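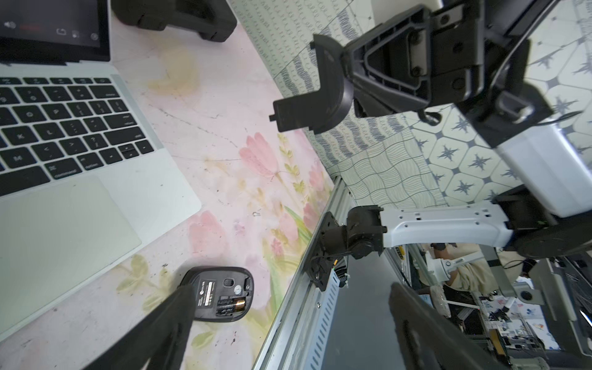
Fig. 2. Laptop on a flat desk, keyboard facing you.

Section 4: Setting Up Your Kurnier Budgeting Workbook

Welcome back! If you have made it through Section 3, your Kurnier file is already saved somewhere you can find it again, so pour yourself something nice and we'll get your first month going.

1. Open the workbook and click the Start tab. Type your name the way you'd like it to show on the reports (a nickname is fine).

2. Pick your first month. Most folks choose the current one, but if you are starting late in the month, go ahead and pick May or whatever comes next.

3. Enter your opening balance in the green box. Leave off the dollar sign and type 1344 for $1,344, and the sheet will put the comma in for you.

4. Add your regular bills one line at a time, say 325 for the car and 300 for groceries.

Note: Bills you split with someone go on the Shared tab, which Maribeth Lumbao walks you through in Section 5.

Caution: Please don't delete the gray rows! The totals read from them. If one does disappear, press Undo right away, before you save.

5. Save, close the workbook, and open it again. Your balance should be at the top of the Month tab.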